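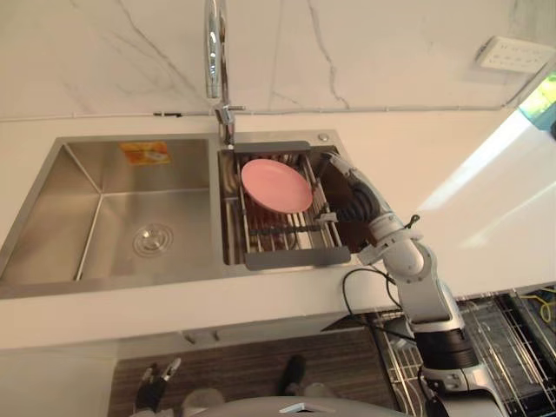
Figure 11. Right arm at the sink, with the plate on the drainer rack.

Setting up the sink station

Do these steps after the base has been parked and both arms have been homed.

1. Clear the left basin. Leave the drain cover in place.
2. Open the expandable drainer rack until it spans the right basin. Press down on each end handle to check that it does not rock.
3. Lay one plate on the rack.
4. Check the cable at the right elbow. It should hang in a loose loop and stay clear of the faucet lever.
5. On the Brarkeo tablet, open Stations, choose Sink, and tap Teach.
6. Guide the right hand down into the right basin beside the rack. Stop 60 mm above the basin floor and tap Save.
7. Keep the left arm below the counter and tap Hold.
8. Run the station once at 21 percent speed.

CAUTION: Keep your hands out of both basins while the arm is enabled. The stop button on the tablet does not cut power to the hand.

Note: Direct sun on a white counter can upset plate detection. If error 591 shows, close the blind and repeat from step 5.

Note: Polished steel gives false edges near the drain. Do not teach a point over the drain cover.

Wipe the hand dry before you send the arm home. For worn finger pads, see Replacing the Pads.

Section checked by Róisín Ó Súilleabháin, Drallholm workshop, March.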